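3.2 Wrapping the form

Of the 67 households we visited in Vilirdale, most began their paper lanterns the same way, with an ordinary balloon and whatever tissue was left over from the holidays. A folded towel underneath keeps the balloon from wandering off across the table, a trick we were taught more than once, and always with great kindness.

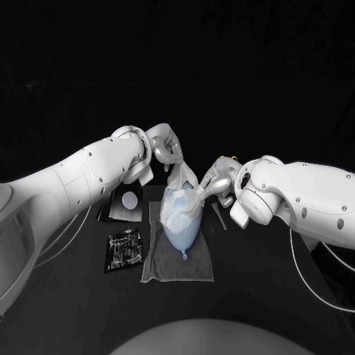

Figure 3. Tissue being gathered over a pale blue balloon.

Makers in Estwood like their creases left in, and we came to love them too.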